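In Praise of the Busy Mat

May 14, 2019

I have been told, more than once and by people I like, that the surface you put things on should be plain. White, gray, maybe a nice oatmeal if you're feeling wild. The idea is that a plain mat "lets the objects speak," and I've nodded along to this for years while privately thinking it was baloney. So this is my case for the patterned mat. Leaves, dots, flowers, the works!

I should say that I came to this by way of failure. My first mat was a solid charcoal thing from Zeltgate that I bought because it looked so serious in the store. It was serious for one afternoon. Then it met a cracker. Every crumb, every bit of lint, every pale hair showed up on that mat like stars over the desert, and I spent more time wiping it than using it. I went lighter after that (plain cream, Plestano, very tasteful) and had exactly the same trouble in reverse. Pencil marks, coffee rings, a gray smudge that I still can't explain and that outlived three kinds of spray. I gave that one away with an apology.

What I've ended up with is the Kermani fern, and I am smitten. It's off-white underneath, so the room stays bright, and over that there are gray leaves that look like ferns, small gray flowers, and round dots in a color somewhere between orange and peach. The dots are what sold me. The leaves on their own would be a bit dentist's office, a bit "please take a seat." The dots make it cheerful without making it a kids' mat, and that's a hard line to walk – I've seen a lot of mats fall off it on the cartoon giraffe side.

People who don't like it always say the same thing, which is that you'd lose small things on it. I hear this constantly, and I think folks are mixing up pattern with color. Sure, if you set a gray button down on a gray leaf you're going to be patting around for it like you dropped a contact lens. I've done that. I've also lost a beige button on a beige mat, and nobody wrote a think piece about the beige. A gray and peach pattern is actually a pretty quiet thing once you've lived with it a week, and a strong color laid over it has no competition at all. Red especially. Put a red block down on ferns and your eye goes right to it.
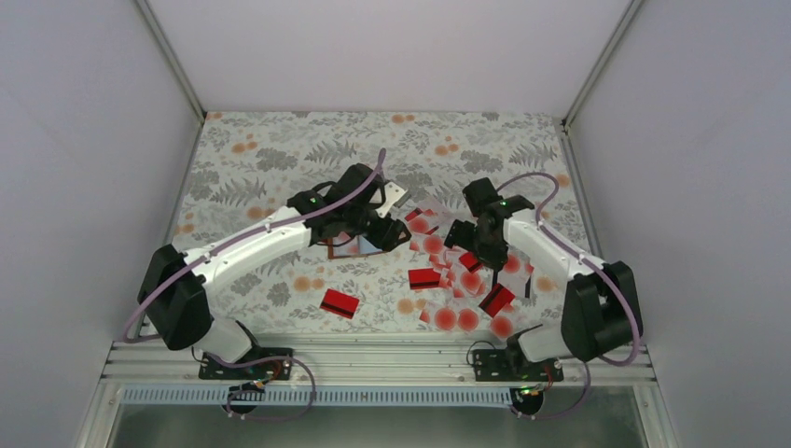

The color does the work

Red is my go-to for anything that gets picked up and put down a lot. Plain rectangular blocks in red are about the most findable thing you can own. You can spot one from the doorway, you can spot one without your glasses, and at the end of the day you can tell in a glance if there's still one out.

See-through red is another story, and I'll be fair about it. Translucent pieces pick up whatever is underneath them, so on a patterned mat you get a little leaf showing through, or half a dot, and the edges go soft. If two or three of them are in a heap it can be tough to say where one stops and the next one starts. Plain mat people love to bring this up! My answer is that they do that on plain mats too, just with less going on behind them, and that a bit of leaf glowing through red plastic is one of the prettier sights a work surface has to offer. I'll take it. Totally clear pieces are the ones I'd worry about, and I wouldn't buy totally clear anything for any surface on this earth.

Keep the walls quiet

My one rule, and I hold it pretty hard, is that if the floor is busy then what's around it should calm down. Pale walls, close to white. I tried the fern mat in a corner with striped wallpaper first and it was like standing inside somebody's necktie drawer. Against pale panels it looks like it was always meant to be there. The pattern has a place to stop, and so do your eyes.

I'd also let the mat run all the way to the edges if you can. A small patterned mat marooned in the middle of a big plain floor looks like a bath mat that wandered off. Run it wall to wall, let the repeat go clear up to the front edge, and it reads as a floor. Mine didn't fit, so I trimmed it. I measured twice, cut once, and was still off on one side by enough to be annoyed every morning through March. I've made my peace with that side.

Money, since somebody will ask

I paid $261 for mine, and yes, that's a lot for something you put stuff on. You can get the Rundila version for less, and the print is nice enough, but the dots are spaced so evenly that it starts to look like graph paper if you stare. The Kermani ones feel scattered. I can't prove the difference is worth it, I just know which one I wanted to look at. My plain cream mat was cheaper than either of them and I resented it every single day I had it, so I don't know what that saved me.

And please stop letting catalogs bully you on this. I must have flipped past 4000 pictures of blond tables with one ceramic bowl on them before I figured out that I don't live in those rooms and I don't own that bowl. I own red blocks and bits of plastic, and I want to like the patch of floor they land on. If a plain mat does that for you, wonderful, go be happy with your oatmeal. But if you've been standing in the aisle with the leafy one in your hands, thinking it's too much – buy the leafy one. Unroll it the night before you need it, pattern side down, or the corners will curl up on you for days.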